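The Yellow Zipper

The bus to Clerneck left at six in the morning, and by five I still had a heap of white cloth on my kitchen table and a zipper that wasn't attached to anything.

I had promised the Mutow market 24 cushion covers. I want it on record that I made 23 of them in eleven days on my grandmother's old Vlček, a machine that weighs as much as a calf and sounds like a train going over a bridge, and that I loved every minute. I loved the cutting. I loved the pressing, with the steam going up past the window and the whole apartment smelling like a clean shirt. I even loved the pins, which I found afterward in the rug, the sugar bowl and one slipper.

The fabric was the reason for all of it. I'd seen the bolt in the back of the shop on Rolov Street, behind the curtain lining, and I swear my heart jumped. White, with ginkgo leaves! There's a ginkgo outside the post office where I grew up, and every fall it drops its leaves practically overnight, and my sister and I used to run out before school and throw them at each other by the armful. I bought the whole bolt. It cost 400, and I had 50 left to get me to the end of February, and I walked home hugging it like a baby.

Then I needed zippers. A sensible person would have picked white. The woman at the counter had a tray of white ones out before I'd finished asking. But next to them was a box of yellow, the exact yellow of that sidewalk in front of the post office, and I said, "Those," so loudly that a man buying buttons turned around.

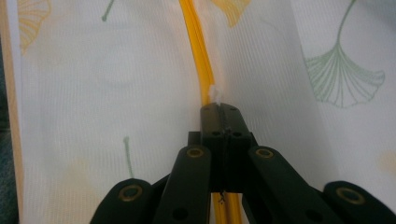 So there I was at five in the morning with the last one. I laid the yellow against the white and felt that same silly jump again. You'd think it would wear off by number 24. It never did! Every time I ran a zipper closed and saw that bright line going down through the leaves, I wanted to call somebody up and make them listen to it over the phone.

I basted it by hand, big sloppy stitches, and swung the presser foot over. The Vlček roared. Downstairs a door opened and shut. I went down one side, turned the corner, held my breath past the bottom where the needle likes to wander, and came back up the other side singing. My seam had a small wobble in it near the top. I looked at the wobble, I looked at the clock, and I decided that leaves wobble too.

At twenty to six I stuffed all the covers into two bags and ran. The driver had the engine going. He watched me wrestle the bags up the steps and asked what I had in there.

"Cushions," I said. "Well, the outsides of them."

He shrugged and gave me my change. But we had a long red light at the Rolov bridge, and I'd taken the last cover out to snip a thread, and I saw him looking in his mirror.

"Does that open?" he said.

I held it up over the seat in front of me and pulled the zipper all the way down and all the way back up. It made its lovely little purr.

"Do it again," he said, and the light turned green, and I did it again.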